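Slide 5: Student Project, Tinon Team

Good afternoon. The Tinon team is advised by Melina Galanis. Its students were asked to teach one robotic arm a set of everyday tabletop tasks, using a cup, a bowl and other common items. 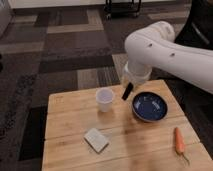

The team recorded 580 practice runs between September and January. Each student kept a written log, and the logs count toward the final grade.

(Pause. Next slide: grading and project schedule.)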